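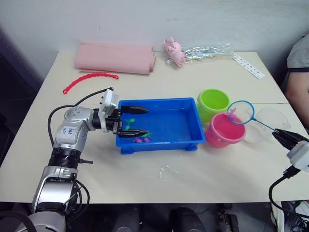

This report evaluates the Vumetti bench kit, a two-arm robot package offered on term loan to colleges and small laboratories through the supplier Uvholm. The evaluation was carried out at Kadunwood as the second-year project in applied automation, and its purpose was to advise the department on whether the loan should be renewed. The project team chose a toy fishing game as the main test. In the course of a turn, one arm holds the small net by its thin blue handle and brings it over the pink bucket, while the other works with its gripper open over the blue tray. The task is familiar to anyone who has met a small child, and it asks a good deal of a pair of two-fingered grippers.

Home | Projects | Reports | Staff | Contact

Evaluation of the Vumetti Bench Kit for Two-Handed Tasks
Second-Year Project Report, Applied Automation, Kadunwood
Project team: Hazem Benmoussa, Serpil Tokgöz, Þórarinn Ravn
Supervisor: Sevim Coşkun
Submitted 25th August

14 shares | 3 comments

Background

The department has owned single-arm equipment for several years. It is adequate for teaching pick-and-place work with blocks, but students who wish to study tasks that need two hands have had to do so in simulation. In May the department agreed to take the Vumetti kit for one term. The basic loan costs 500 dollars per term. The extended loan, which adds remote support and replacement of worn finger pads, costs 700 dollars. The department took the basic loan.

The kit consists of two jointed arms with parallel grippers, a control computer, a pair of hand controllers and the Matei recording software. An operator moves the hand controllers and the arms follow. The software stores each attempt so that it can be replayed or used later to train a control program. Training a program fell outside the scope of this project. All results reported here were obtained with a human operator at the controllers.

Installation

Installation took the team two afternoons. The arms were mounted and powered without difficulty using the printed guide. Calibration was slower. The guide describes the procedure for an earlier version of the software, and several of the menu names no longer match. The team wrote to Uvholm and received a corrected page the following morning. It is recommended that any future group request this page before starting.

Cable routing deserves a separate remark. The black cable serving the left gripper rises in a wide loop over the arm. This leaves the wrist free to turn, and at no time did it restrict the movement of the arm. It does, however, take up space above the table, and on two occasions the team had to pause a session and guide the loop clear of the operator's sleeve. A set of clips supplied with the kit would be welcome -- the team used cable ties from the workshop.

Choice of Task

The supplier recommends cube stacking and cloth folding as first exercises. The team completed both but found that they revealed little. The cubes were easily gripped and the cloth could be folded with one arm doing nearly all of the work. Serpil Tokgöz proposed the fishing game for the following reasons:

-- The toy fish are small, smooth and oddly shaped.
-- The net must be gripped by a thin handle and kept at a steady angle while something is placed in it or tipped out.
-- The fish shift in the water when touched, so the operator cannot rely on a remembered position.
-- The two buckets allow a sorting rule to be added once the basic motion has been learned.

Two forms of the task were used. In the direct form, a gripper takes a fish between its fingers and carries it to a bucket. In the net form, the right arm holds the net and the left arm helps to move the fish into it, after which the net is emptied over a bucket. Other toys were left at the back of the table, among them a pink pig and a red plastic chain, as we wished to judge the kit on a bench in ordinary use.

Results

The team logged 393 attempts across both forms of the task. Each was marked by a second student as complete, partly complete or failed. The full log is held by the department and may be consulted on request.

The direct form was learned quickly. All three operators were able to place fish in a bucket with some regularity by the end of their first session. Most failures occurred at the moment of closing, when one finger met the fish before the other and pushed it away across the tray. Fish lying close to the front rim were the most troublesome, as the lower finger had to be brought in over the wall at a shallow angle. Green and pink fish were handled with equal success, and color was of no consequence except under the sorting rule.

The net form was harder. The handle tended to rotate in the grip under the weight of the hoop, and the operator then had to correct with the wrist. Þórarinn Ravn wrapped the handle with a strip of rubber for his later sessions and reported a firmer hold. Hazem Benmoussa preferred the bare handle and obtained comparable results by gripping it further back. The team was unable to agree on a single recommended method, and both are described in the handover notes.
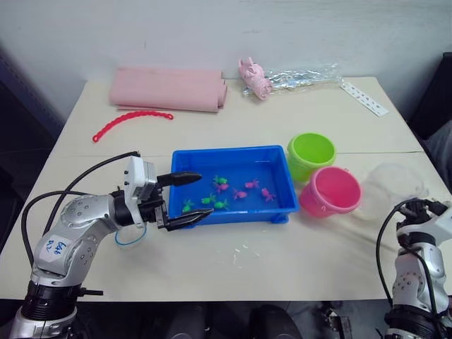

Assessment of the Kit

The arms were reliable throughout the term. Motion was smooth at low speed, and the delay between hand controller and arm was small enough that operators stopped mentioning it after the first week. The gripper fingers are well shaped for reaching into a shallow tray, with a taper at the tip that suits small objects. The kit is not sold as waterproof. The team kept the wrist housings above the level of the rim at all times and dried the fingers at the end of each session, and no fault was recorded.

The Matei software was the weakest part of the package. Recordings are stored safely but can be given only a number as a name, and finding a particular attempt requires the operator to have kept a written list. Replay is useful in teaching. Songül Çetinkaya, who supervises the first-year laboratory, used replayed sessions in one class and has asked to do so again.

Support under the basic loan is by e-mail only. Replies were courteous and normally arrived within a day. The finger pads showed wear by the end of the term and will need replacement before the kit is used again, an expense which the extended loan would have covered.

Recommendations

1. The loan should be renewed for a further term on the extended terms.
2. Cable clips should be bought and fitted before the next session.
3. Uvholm should be asked whether named recordings are planned for the Matei software.
4. The fishing task should be kept as a standard exercise, with the direct form taught before the net form.

The team thanks Sevim Coşkun for her guidance and the workshop staff for the use of their bench. Handover notes, the attempt log and the corrected calibration page are filed with the department office.

Share | Print | Back to Reports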